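Stulalel Framed Works Lending Project
Progress report to the Cultdale Community Arts Fund
Reporting period two
27 December 2023

1. Status

The project is on schedule against the revised work plan. Condition checking, reglazing and cataloguing of the framed print collection are under way at the Rutasthorpe store. Of the 110 works in the first tranche, 63 have been checked, cleaned and entered in the catalogue. The remainder are racked and awaiting inspection. The full collection stands at 577 works. Tranches two and three are unfunded at present and are not covered here.

2. Work completed

2.1 Storage. Vertical racking has been installed along the south wall of the store. Slots are lined with closed-cell foam and labelled by tranche and bay. Works are stored upright, glass to glass and back to back, with a corrugated divider between each pair. The earlier practice of stacking works flat has ceased.

2.2 Catalogue. Each record now holds a catalogue number, overall dimensions, frame profile, frame colour, glazing type, hanging hardware, subject keywords and a condition grade from A to D. The Issa database has been configured so that a work graded C or D cannot be booked out. Subject keywords follow a controlled list. "Botanical" was split into "cut flowers", "potted plants" and "landscape planting" after borrowers at the trial sites asked for finer searching.

2.3 Hardware. Sawtooth hangers have been removed from all checked works and replaced with paired D-rings and coated wire. Frames with a moulding too narrow to take a D-ring screw have been set aside for strap hangers, which are on order.

2.4 Packing. One hundred reusable corner protectors were bought in the period. They fit mouldings up to 45 mm deep. Deeper profiles are still packed with folded card.

3. Condition findings

Most defects are minor. The common ones are loose mitres, failed backing tape and marks on the glazing. Backing tape is replaced as a matter of course. Loose mitres are glued and clamped, then held for 24 hours before the work goes back in its slot.

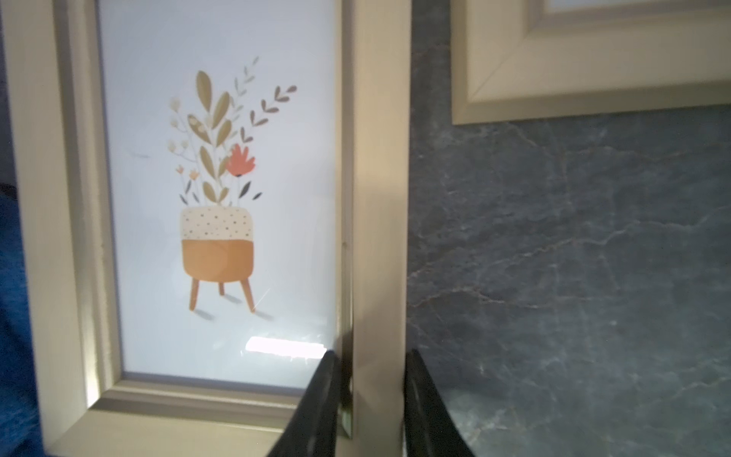
Marks on glazing take more time than was allowed for in the work plan. A mark on the outer face of the glass can be removed in place with a barely damp microfibre cloth. A mark on the inner face, or on the paper itself, means opening the back of the frame. The two cannot always be told apart from the front. The potted plant print in the stepped cream frame is a typical case: there is a faint grey smudge on the left at mid height, and it could lie on the glass or on the paper. Pale grounds of this kind make small marks more noticeable to borrowers. The procedure is now to clean the outer face first, reinspect under raking light, and open the frame only if the mark remains. Works with a mark on the paper are graded C and referred to the conservator. Stepped profiles also hold dust in the grooves and are brushed before the glass is touched.

4. Budget

Expenditure is within the approved total. Racking came in under estimate. The balance has been moved to consumables, principally backing tape, microfibre cloths and replacement glass. No change to the grant amount is requested.

5. Next period

Inspection of the first tranche is to be finished by the end of February. Strap hangers will be fitted on delivery. The lending catalogue will then be opened to the clinics and libraries already registered in Cultdale. The condition grades for the whole tranche will be attached to the next report as a schedule.

Submitted by the Project Coordinator, Stulalel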